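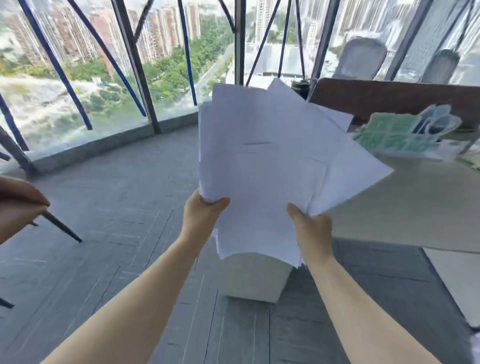 I'd been told to ring Noelia Sotomayor before nine, when she's at her most talkative, so I rang at ten to and she was already halfway through a complaint about rubber seals.

"It's the same seal," she said, before I'd got as far as hello. "Same mould, same box, same bloke driving the van. Last year it was a gasket and this year it's a machinery part, and the duty's gone up and I've got to explain that to a customer who buys them by the handful."

Noelia runs the import side of Aranda, a small trading firm in Horkcombe that brings in fittings for dairy equipment and sells them on to farms and creameries. I wanted to talk to her about tariff codes, and I know how that sounds, but stay with me! We spend so much time on the big trade rows, who's slapped what on whose steel, that I'd quite lost sight of what happens lower down, where someone has to pick a number for every single thing in a crate and hope the customs officer at the other end agrees.

In her case the officer didn't agree. A shipment of 3000 seals from her supplier in Zumiston was stopped last December and given a different code from the one she'd used for years. The goods sat in a shed for 2 weeks while she and the supplier argued their corner by email, and she paid for the shed.

"You do get to appeal," she told me. "I want to be fair about that. There's a form, and there's a person who reads the form. But you pay first and argue second, and if you're our size you feel that."

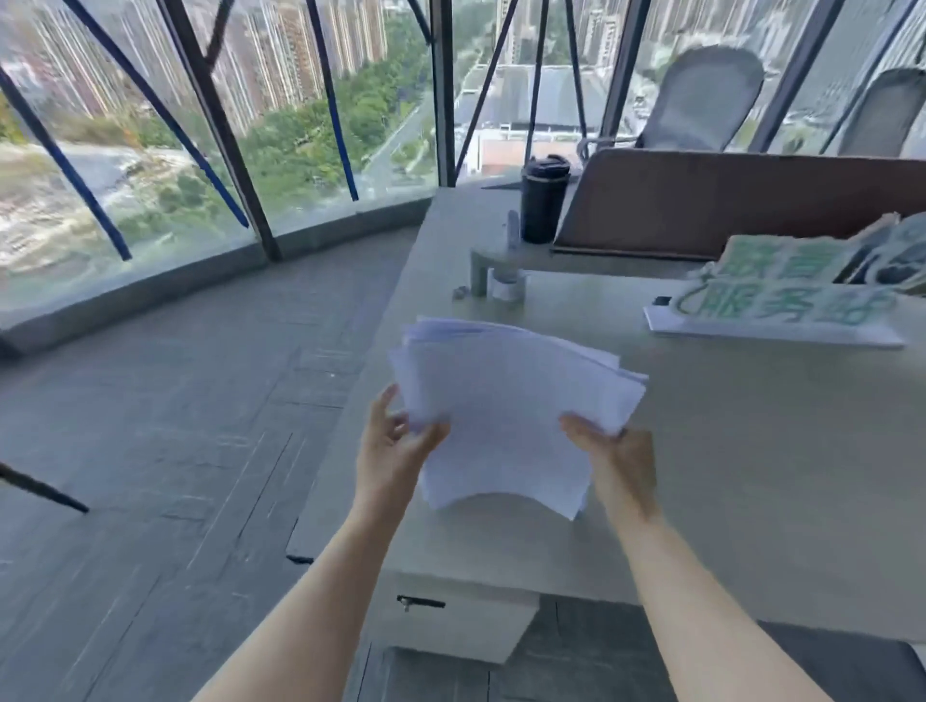
I asked whether she'd thought of simply buying somewhere else. There was a long breath down the line.

"Everyone asks me that. My brother-in-law asks me that at Christmas. All right, where? There's a maker in Ruvville, lovely people, I've been over to see them. Their smallest order is bigger than what I sell in a year. And then I'm a new customer again, at the back of the queue, with no credit. With Zumiston I ring up and they know my voice."

It struck me that this hardly ever comes up when politicians talk about firms "switching suppliers", as if you were changing your brand of teabags. I said so, and she laughed (she has a terrific laugh, a bit like a door being kicked open) and told me about the time she did try a cheaper source. The seals arrived a hair too thick. She sold 700 of them before the first farm rang, and took every one of them back.

"So now I've got a drawer full of very nice doorstops," she said.

What would help, then? I'd half expected her to say lower duty and be done with it, but she was more bothered about knowing where she stood. She can ask for a ruling ahead of time, which fixes the code for a particular product, and she's done that for the seals now. It's slow, though, and it has to be done item by item, and her catalogue changes every spring. 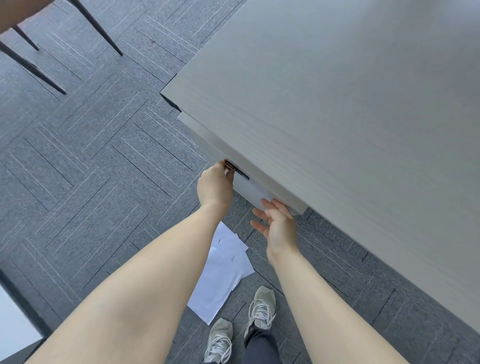

"I can live with a bad number," she said. "I put it in the price, people moan, we carry on. What I can't do is quote a farmer in the morning and then find out a month later I quoted him wrong. He's not going to pay me the difference, is he? Would you?"

I admitted I probably wouldn't.

She did have kind words for the helpline, which surprised me. She'd had a patient woman on the other end who went through the wording of the code with her line by line, and who agreed it could be read both ways. "Which was nice to hear," Noelia said, "but I couldn't exactly send her voice off with the form."

The appeal on the December shipment is still going. She's had one letter asking for technical drawings, which she'd already sent, and so she sent them again. When I asked if she thought she'd win she went quiet for a moment, and then said she'd stopped counting on the money and had told the accountant to do the same. After that she had to go, as there was a delivery at the gate.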